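Renting a Cabin in Flanddale With Your Dog: Your Questions

By Harish Mathew
Updated April

Filed under: Travel With Pets, Cabins & Cottages

Do I have to tell you I'm bringing a dog?
Yes please! I'm not going to say no, I just like to know who's coming (and I'll put the old blankets on the couch).

Is there a pet fee?
It's $26 per dog for the whole stay, not per night. Cats stay free, mostly because so few people ask.

What about a deposit?
I hold $200 on your card and let it go after checkout. In all my years at the Pinto cabin I've kept it once, and that was for a screen door.

Can I leave my dog alone in the cabin?
For a couple of hours, sure, if he's crated and isn't a howler. Sound really carries across the lake. If you want a whole day out, call Clinder Kennels in town and book early, they fill up fast in summer.

Is the yard fenced?
The back is, all 4000 square feet of it. The front runs straight down to the road, so leash up before you open that door.

Are there breed or size limits?
Nope. We've had Great Danes and we've had something that fit in a purse.

Where can we walk?
The Emitz trail starts behind the woodshed and dogs are welcome the whole way. Bring a towel for muddy feet, mine are all pretty ratty by now.

Do I need to bring food and bowls?
Bowls are under the sink. Bring your own dog food, though, and do your grocery shopping before you head up the hill.

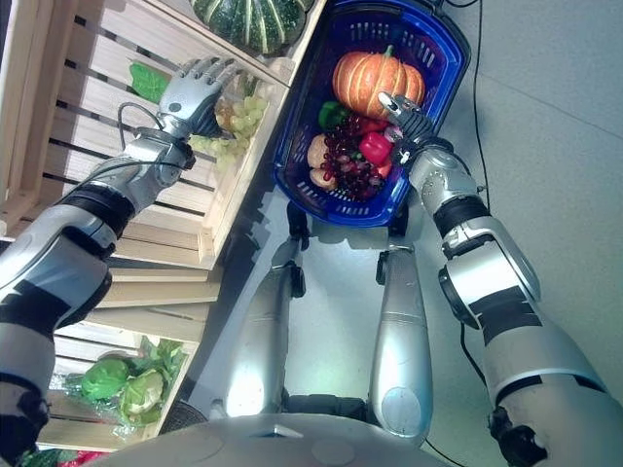 Check-in starts at 3 p.m., and if you're running late just text me and I'll leave the porch light on.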